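Equipment Planning for a Second Block-Handling Cell
Student Project Report, Likix Lab Course
Final version, May

1. Background

Our group was asked to plan the purchase of a second tabletop cell for the Likix lab course. The lab has one cell now, and every group in the course shares it. Booking slots run two hours each, and in the last month before reports are due the schedule fills up completely. The task was to work out what a second cell would need, what it would cost apart from the arms, and what could be left out.

The arms themselves are outside this report. They will be bought through the Clukdale equipment fund under a separate request, and we were told to treat them as given. Our budget covers everything else on and around the table: trays, blocks, printed markers, the front rail, the backdrop, mounting hardware and cables. The limit for these items was $790.

2. What the present cell uses

We started by making a list at the existing cell during a normal work session. The course exercise is to move white blocks with markers on them into a tray. A printed marker sheet lies flat on the black tabletop, and the Moon software package uses it to work out the position of the table.

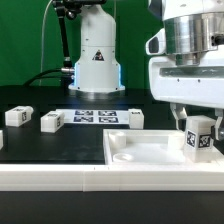

Figure 1. Block held in the gripper at the tray. The marker sheet and other blocks are on the table behind.

The list was longer than we expected. Our first draft had only the tray, the blocks and the sheet. After a session at the table we added the rail along the front edge, the green backdrop, the jointed black mounting arm and the cable runs at the back. None of these is expensive alone, but the mounting arm and backdrop together took up more of the budget than the tray and blocks.

3. Buy or make

For each item we compared a bought part with one made in the school workshop. The workshop charges for material only, so printed parts come out cheap, but the wait in May is long.

Trays. We recommend making these. The tray has to match the exercise, with its posts and the round recess in the floor, and we did not find a stock part that would do. We asked for two trays so that one can be changed without stopping the course.

Blocks. We recommend making these as well, in a batch of 11. The markers should be ordered as printed labels. We tried cutting labels by hand from office paper and the corners came up after a few sessions.

Marker sheet. Print in the lab on heavy matte paper. The cost is too small to list.

Rail. The workshop can make it in two lengths and join them. A single long piece would have to be ordered from outside, with a shipping charge higher than the price of the part.

Mounting arm. Buy. Siretti quoted $205 for a jointed arm with a table clamp. A cheaper arm was offered, but its joints slipped under load when we tried the demo unit, and then the setup has to be calibrated again.

Backdrop. Buy plain green cloth and hem it. We looked at a rigid panel and dropped it – it would not fit through the storage room door.

4. Space around the tray

We also had to decide how large the tabletop should be. The tray sits near the front rail on the right, and the marker sheet and waiting blocks are farther back and to the left.
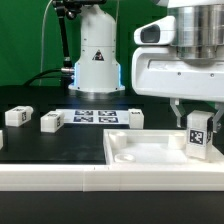
Figure 2. Gripper with a block above the right-hand part of the tray.

A smaller table would save money, but it would push the marker sheet closer to the tray. We taped out a smaller area on a bench and laid the parts inside it. They fit, but there was little room left to set out blocks at different angles, and that is part of the exercise. We kept the present table size in the plan.

5. Result and open points

With the choices above, the full list comes in under the $790 limit. The remainder should be held for spare labels and a replacement cable.

Two points are still open. The Siretti quote does not include delivery, and we have not had an answer to our second message. We also do not know if the room's power outlets can carry another cell on the same circuit. The building office has to check this before any order is placed.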